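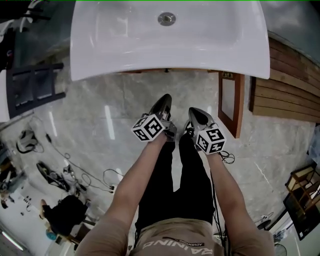
4.2 Storage of Household Records

The second part of the survey asked families in Skikesville where they keep letters, receipts and other papers they do not expect to need soon. Of the 496 households that returned the form in March, over 700 separate storage places were named, as many families use more than one. Kitchen and hallway cabinets were named most often, ahead of desks and boxes kept under beds (Tello and Seol, in press).

Interviews by Debora De Luca suggest that habit matters more than space. Older residents tended to keep papers close to the room where bills were once paid, even after payment had moved online. One couple had stored tax papers beside the dinner plates through two changes of address. Wooden cabinets with paneled doors and metal handles (Figure 2) are among the types of furniture covered by the survey's storage question.

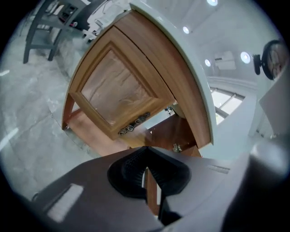 Vol. 2, p. 700

Figure 2. Wooden cabinet with the door open, showing the recessed panel and scrolled metal handle.

Westerberg's earlier work in Cusi reported a similar pattern, although families there were more likely to leave papers with a relative. We did not find this in Skikesville. Shared storage was rare and was mostly limited to property deeds and school records.

The form did not ask how often papers were thrown away — a gap that Echeverri has noted in other surveys of this type. The follow-up study in Kutance will include this question and will be mailed to 2,000 addresses.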